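March, 6:40 a.m.

Second day of the changeover at the Hultlow rental. Boiler came back up overnight after the pressure reset; reading was steady at breakfast. The two upstairs bedrooms reached temperature before the ground floor did, so the zone valve for the kitchen loop is still suspect. Drevex will send a replacement actuator. I left the old one in place and set the loop to manual.

Linen count matches the booking: 5 guests, one cot. The sofa bed in the living room has a bent slat on the left side. It holds, but I moved it to the repair list ahead of the shower seal. Key box code changed and tested from outside, three times, with gloves on.

Road from Tutcombe was clear to the upper turn. After that, packed snow – chains not needed, but the arrival instructions should mention them. The present text gives the drive as 40 minutes, and that only holds on a dry road. Rewrote it, and moved the parking paragraph above the Wi-Fi paragraph. Guests ask about parking first.

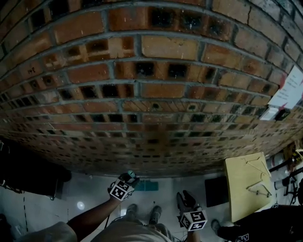

N. Katayama

Evening. Spent the afternoon on rates. The low-season price stays at 115 a night with a minimum stay of 2 nights. I tried the numbers with a single-night option and the cleaning cost eats most of it. Midweek gaps will stay gaps until the ski bus schedule changes.

Listing copy: removed "spacious" from the second bedroom and gave the bed widths instead. Balcony faces southwest and loses the sun behind the ridge by midafternoon at this time of year, so "sunny all day" came out too. Kept the line on the view.

Sauna timer runs slow against my watch. Not a safety matter, as the thermal cutout is separate and tripped correctly on test, but the card on the door needs a new figure. Did not finish it.

Remaining for tomorrow: shower seal, sofa slat, door card, bulbs for the ski room. Check the kitchen loop again before the guests arrive at four.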